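Rarneck Community Board > Local News & Politics > Police at the Cilholm campus march

mossyporch
Did anybody else see what went on outside the Gavalas Street station last night? My niece is a sophomore at Cilholm and she was at the sit-in about the dorm evictions. She says they were sitting on the steps singing (badly, her word) when the officers came out and started pulling people up by the arms. 12 students got taken inside, plus one parent who had only come to bring her son a coat! They held the mom until after midnight. I'm still shaking mad about it.

dell_r84
I drove past at 9 and those steps were completely blocked. It's a police station, people need to get in. They were told to move more than once. I don't love how it looked either but what are the cops supposed to do, climb over them?

mossyporch
They could have used the side door on Palovetti like they do every time there's a parade. And being told to move is one thing, dragging somebody's mother is another.

Tinkerbee
Was the mom charged with anything? The paper only says "detained." I have been trying to find out all morning and the front desk keeps transferring me to a voicemail that's full.

mossyporch
No charge as far as my niece knows. They gave her a slip of paper with a phone number on it and sent her home.

hank_on_the_hill
I was there for the first hour or so, until my knee gave out. Figured I'd put down what I remember while it's fresh, and if somebody has a different version, fine, post it.

1. The march left the student union in good order. Maybe a few too many drums for my taste. Ronaldo Teixeira from the tenants' group spoke at the fountain and asked everybody to stay on the sidewalk, and they did.

2. At the station a sergeant came out and talked with him for a while. Friendly enough. I heard the word "permit" a lot. Then the sergeant went back in and everybody sat down. I left shortly after that, so I can't speak to the arrests.
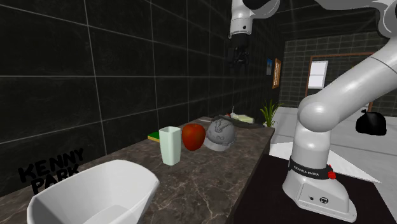 3. My neighbor stayed and she says there was one warning over a bullhorn that you couldn't make out over the drums. She did not hear a second one.

dell_r84
Thanks Hank, that's fair. I heard two warnings from a guy who works dispatch, but I wasn't standing there. If it was only the one, and you couldn't hear it, I'd want to know why.

pat.in.rarneck
The evictions are getting lost in all this. 84 kids got letters giving them 7 days to clear out of the old dorm, in November, right before finals. Whatever you think about sitting on steps, that's what they were there about.

Tinkerbee
Pat, yes! And the college still hasn't said where they're supposed to go.

dell_r84
They were offered rooms at the motel by the highway. My cousin's kid took one.

pat.in.rarneck
A motel with no bus after six, Dell.

mossyporch
Update, the city council is taking public comment at the next meeting and you have to sign up at the clerk's window beforehand. I'm bringing my niece. Dell, you should come too and say your piece, I mean it.

dell_r84
I might. Save me a seat near the back.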